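Open day at the Milline robotics lab, Pirkside

We got to Pirkside just after 11 and signed in at the front desk. Milline had opened one floor to visitors for the afternoon, and the tour groups were small enough that everybody could see the screens.

The first stop was the simulation room. Before a program goes to a real arm, the staff run it on a rendered one – same joints, same gripper, a plain table in a plain room. The lighting and the walls change from one run to the next so the software doesn't get used to a single look. Our guide said they had 174 room setups saved.

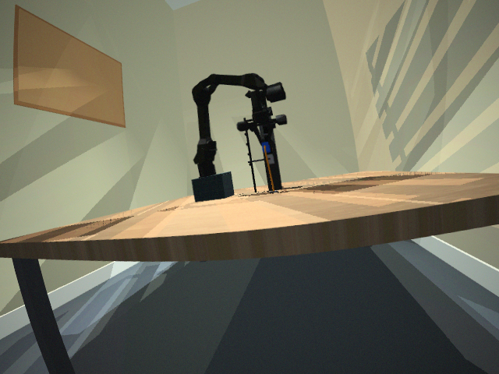
Each run takes about 5 minutes on the lab's own machines. Visitors could pick a setup from a menu and start one. I tried two. The menu was slow and the labels were hard to follow, but a student at the next desk helped.

After that we walked over to the Katham building, where the real arms are kept behind a rail. Only one was switched on. The talk there went on for 21 minutes and was mostly about the Urrutia project, which deals with sorting small parts.

Coffee was in the lobby. Parking is free but fills up by noon, so take the bus if you go in October.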